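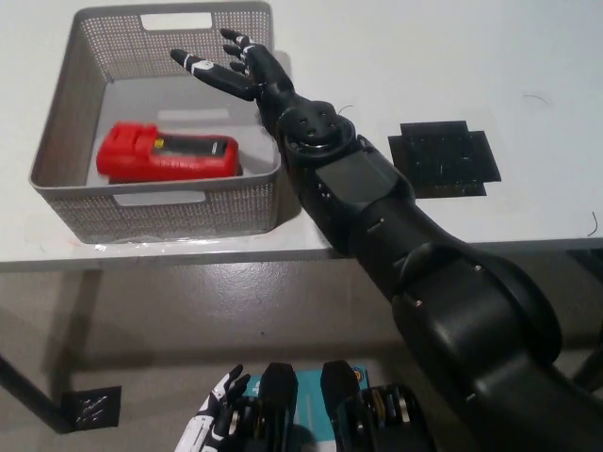 OK so I finally got to a Princombe home game this season and I have thoughts. Thread, sorry in advance.

First, the crowd. 2658, they read it out at halftime and people cheered like we'd scored. For a Tuesday night in the second tier of a league most of my coworkers don't know exists, I'll take it.

We were playing Tornotitz, who I cannot stand. Last spring they came to our place, sat ten guys in the box for the whole second half and left with a 1-0. I'm still mad. My group chat is still mad.

So of course they came out and pressed us high from the first whistle. Totally different team. Our back line looked like they'd been handed the wrong homework.

Kulkarni in goal kept us in it. Two saves in the first twenty minutes, one low to his left that I was sure was in. I had already said the bad word.

And then he goes and shanks a goal kick straight to their winger. 1-0 them. Goalkeepers, man.

I want to talk about our left side because I've been typing the same thing since preseason. If your left back is going to bomb forward every time, SOMEBODY has to sit. It's not hard! We had acres back there. Tornotitz had clearly watched some tape.

Halftime: stood in the pretzel line for the entire break and got back to my seat with no pretzel. They ran out one person in front of me. Moving on.

Second half, Bandier comes on. I know half of you think he's done. I've read the replies. He's slow, sure, he was never fast, he wasn't fast at 22 either.

But he gets on the ball and everybody else calms down. You could feel it. Three or four passes in a row, suddenly we're camped in their half and their fans in the corner have gone quiet.

Equalizer in minute 72. Bandier corner, near post flick, big scramble, in off somebody's shin. They gave it to our center back. From where I was sitting I couldn't tell you whose shin it was and I don't care.

The older guy next to me grabbed my whole arm. Never spoke to him before or after. Great moment.

Tried to look up the replay on the club site while they were lining up to kick off again and got a 404. Same as last year. Please, Princombe, I am begging, fix the website. I'd pay for the highlights if the highlights existed.

After that we should've won it. Hit the bar once, and there was a handball shout I thought was pretty good (I'm biased, it was at the far end, I had no view at all, still a penalty).

Ended 1-1. If you'd offered me that after the first half hour I'd have taken it and gone home early to beat the parking lot.

Speaking of which, 40 minutes to get out of the lot. One exit open. One!!

Where does it leave us? Fifth, two points off the last playoff spot, with a game in hand that's away on that awful turf field. I don't love it but I've seen us in worse shape in October.

What I'd do: start Bandier, take him off at the hour instead of bringing him on at the hour. Leave the left back at home more. Keep Kulkarni, obviously, but maybe he rolls it out short for a while.

Also I don't get why we only have one striker on the bench. If the kid up top gets hurt we're putting a midfielder there and praying.

Someone asked about tickets for the next home one. There were 200 left in the east stand when I checked this morning. East stand gets the sun in your eyes for afternoon kickoffs, so bring a hat.

I'll be in my usual spot. Getting my pretzel BEFORE the game this time.

Oh and whoever had the drum behind section C, you were half a beat off all night and I loved it. Please come back.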